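Groundwater Level Monitoring in the Bilyk Valley
Second progress report to the Flimico Fund

1. Status

The project is in the second of three reporting periods. Field installation is complete except for one site. Conversion of the paper well records is behind schedule and is expected to remain so until the end of the period. Spending is within the approved budget under every heading but transport. No change to the project's end date is requested.

2. Monitoring network

The grant agreement calls for 80 wells with a working water level logger. At the time of writing 63 wells report data. One further well, on the east terrace, has a logger installed but is blocked below the water table, and its readings are not used. The remaining wells fall under the extended schedule agreed with the fund in the first period and are not due yet.

All loggers are Orkisis vented units set to record once an hour. Vented cable was chosen over sealed units to avoid a separate barometric correction at each site. The drawback is moisture in the vent tube. Desiccant packs are changed at every visit, and the visit interval on the valley floor, where humidity inside the well caps is highest, has been shortened from ten weeks to six.

Manual dip readings are taken at every visit with the same steel tape. Where the logger and the tape disagree by more than two centimeters, the logger is reset and the preceding interval is flagged. Most flagged intervals come from wells in which the suspension cable had stretched after installation. The cables are now hung under load for a week before they are cut to length.

Access remains the main constraint. Two landowners have asked for advance notice in writing before each visit, and this has been added to the field calendar. The track to the upper wells was closed for part of March after a culvert failed, so those sites have a gap in manual readings but no gap in logger data.

3. Paper records

The county drilling logs and the older observation books are being keyed into the Jikunano database. Each record is entered twice by different people and the two versions are compared. Agreement on well depth is good. Agreement on lithology terms is poor – the drillers used "hardpan," "cemented gravel" and "shell" for what seems to be the same layer, and sometimes changed terms within one log. A controlled list has been drafted, with the original wording kept in a separate field.

Of the measuring points in the old books, 94 can be matched to a present well or to a surveyed location. Others are described only by reference to buildings or fences that are gone. These will be entered without coordinates and excluded from the contour maps.

The elevation datum is a further problem. The older books use a local benchmark at the former rail yard. The benchmark has been found and tied to the current datum by leveling, and the shift has been applied to all entries in the first two books. The third book appears to use a different origin. Until this is settled, its levels are stored as depth below ground only.

4. Early results

Levels on the valley floor fell through the irrigation season and recovered slowly over the winter. Recovery was incomplete in the wells nearest the pumping center. On the east terrace the seasonal range is small, and several wells respond to rainfall within a day, which suggests a shallow connection not shown in the existing cross sections. One full year of record is too short to separate the effect of pumping from that of a dry winter. No trend figures are offered in this report.

5. Premises

The project uses a ground-floor room for meetings. It has carpet and a round wooden table. Rent is charged to overhead. 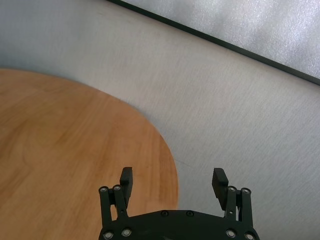
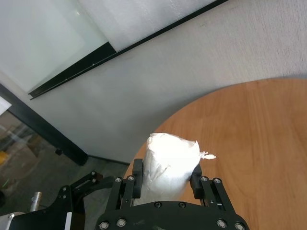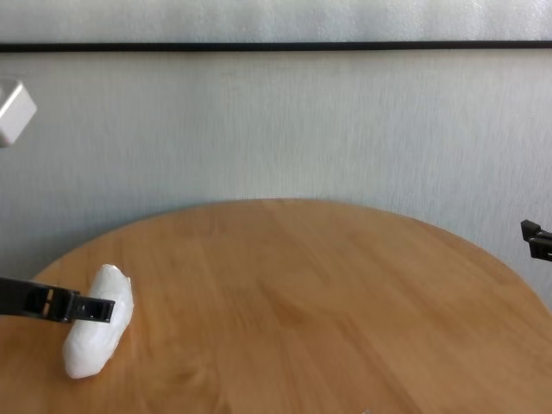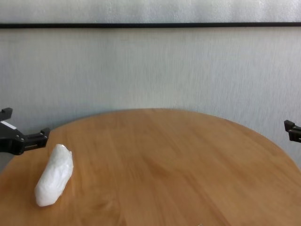

Page last changed: Saturday, August 9, 2025

6. Work planned for the next period

Clear the blocked east terrace well by air lift, or replace it with the unused stock well on the same parcel.
Complete double entry of the third observation book and resolve its datum.
Draft contour maps for spring and fall levels.
Move the monthly data release from spreadsheet files to a direct export from Jikunano.

7. Budget note

Transport is over budget as a result of the shorter visit interval. We ask the fund to approve a transfer from the equipment heading, where the cable order came in below the quoted price. The total grant is unaffected. A revised table will be sent with the next claim.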